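Storing donated yarn in a shared craft room: how should it be sorted?

January 22, 2025
Posted by Solange Huet

Our residents' association maintains a craft room that is open to all tenants of the building. In September we accepted a large donation of yarn from a shop that was closing. It comprises 406 skeins in mixed fibers, many without labels, together with needles and crochet hooks. At present everything is held in cartons, and members must unpack most of them to find two skeins that match.

We wish to establish a permanent arrangement on open shelving. Should the yarn be sorted by fiber, by weight or by color? We would also appreciate guidance on moths, as the building had a problem with them before the last renovation. The budget is modest – we cannot purchase closed cabinets this year.

Gerardo Pagano

Sort by weight first, and by color within each weight. Members generally arrive with a pattern, and a pattern states the weight. Fiber may be shown on a tag tied to the skein. For skeins without labels, wrap the yarn around a ruler, count the wraps per inch and write the result on the tag.

Animal fibers should be kept apart from cotton and acrylic. Our own group places each incoming lot of wool in sealed bags and freezes it for a week, returns it to room temperature, and then freezes it again. Wool goes on the shelf only after the second freezing. Cedar blocks are pleasant to have, but they should not be relied upon.

Baskets are acceptable for cotton and acrylic. Line them with plain cloth so that loose ends do not catch in the weave.

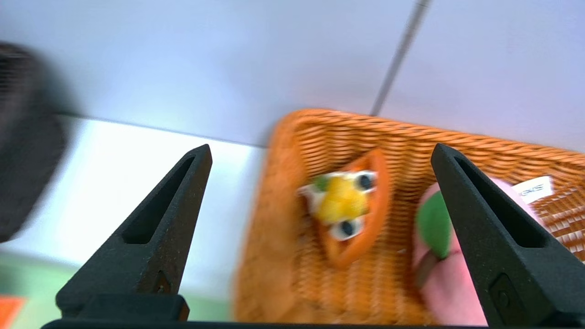
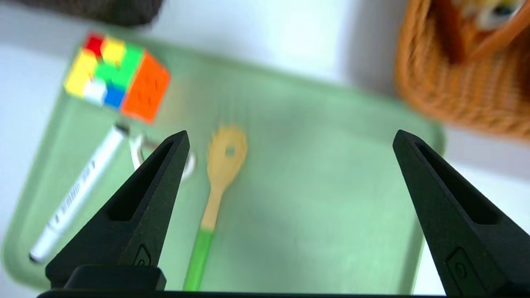
Reading time: 2 min

For wool, please use clear bins with fitted lids. We limit each bin to 30 skeins. A fuller bin is difficult to lift down, and the skeins at the bottom are never used. Record the contents on a card at the front and revise the card twice a year.

Flurik

Color. People like color. We tried sorting by weight and everything was mixed up again within a month.

Sovard

I would support the first reply, with one addition. Please set aside a separate bin for partial skeins of less than 50 grams. These are suitable for squares, toys and practice pieces, and they cause most of the disorder when stored with full skeins.

Needles and hooks should be kept in a drawer or a roll, arranged by size. Ours are signed out in a notebook, and the notebook hangs on a string beside the door.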